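Werkstattbuch Ausstellungsaufbau, 27. April

Leihgaben aus Tindholm sind vollständig im Haus. Kisten stehen seit dem Vormittag im Depotvorraum und bleiben dort bis morgen zu, wegen der Akklimatisierung. Der Logger in Kiste 2 zeigt beim Auslesen 50 % relative Feuchte, damit kann ich leben. In Kiste 4 liegt kein Logger, obwohl er auf der Packliste steht. Beim Leihgeber nachfragen, bevor wir öffnen.

Raum 1: Wandfarbe ist trocken, der zweite Anstrich deckt. An der Stirnwand sieht man im Streiflicht noch eine Spachtelstelle, etwa auf Augenhöhe. Bleibt so, dort kommt der Einführungstext hin.

Vitrinen: Kustum hat die drei Hauben nachgeliefert. Zwei sitzen sauber, die dritte klemmt hinten links. Dichtung nachgeschnitten, jetzt geht sie zu, aber nur zu zweit. Bitte nicht allein versuchen. Das Silikagel liegt noch in der Originalverpackung im Regal, Kassetten erst am Tag der Bestückung füllen.
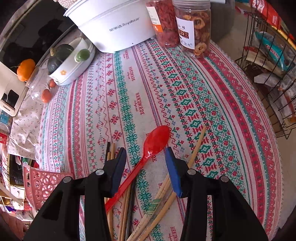
Licht: Die Textilien in Raum 2 sollen höchstens 50 Lux bekommen, so steht es im Leihvertrag. Gemessen habe ich an der linken Wand 40, an der rechten deutlich zu viel. Ursache ist der Strahler über dem Durchgang, der schräg hineinstreut. Blende gesetzt, hat nur halb geholfen. Morgen den Strahler um eine Position versetzen und neu messen. Die Filterfolien aus dem Januar sind verbraucht, neue sind bei Rosodex bestellt.

Farbtemperatur überall auf 3.000 Kelvin gestellt. In Raum 3 wirkt das Papier dadurch etwas gelb. Mir gefällt es nicht, aber ein Wechsel zwischen den Räumen fällt noch mehr auf.

Hängung: Die große Radierung aus der Sammlung Nyberg hängt jetzt probeweise als Pappe im Originalmaß. Mitte auf 155 war zu hoch, auf 150 passt es. Die beiden kleinen Blätter daneben brauchen mehr Luft, sonst liest man sie als Anhängsel. Vorschlag: ganz nach rechts, und die Beschriftung darunter statt seitlich.

Beschriftungen: Probedruck auf dem matten Karton ist gut lesbar, auf der Folie spiegelt er. Also Karton. In zwei Texten steht noch die alte Datierung der Serie, im Katalog ist sie schon geändert. Korrigierte Datei liegt im Ordner »Druck«, die andere bitte nicht mehr verwenden.

Verbrauch: Passepartoutkarton reicht noch für die kleinen Formate. Japanpapier geht zur Neige. Von den Spiegelblechen sind mehr als 700 da — falsche Größe bestellt, die passenden fehlen weiterhin.

Offen für morgen:
Logger Kiste 4 klären
Strahler Durchgang versetzen, Lux nachmessen
Kisten öffnen, Zustandsprotokolle beginnen
Haube 3 bei Kustum reklamieren
Schlüssel für Vitrine 5 suchen, hing zuletzt am Brett im Depot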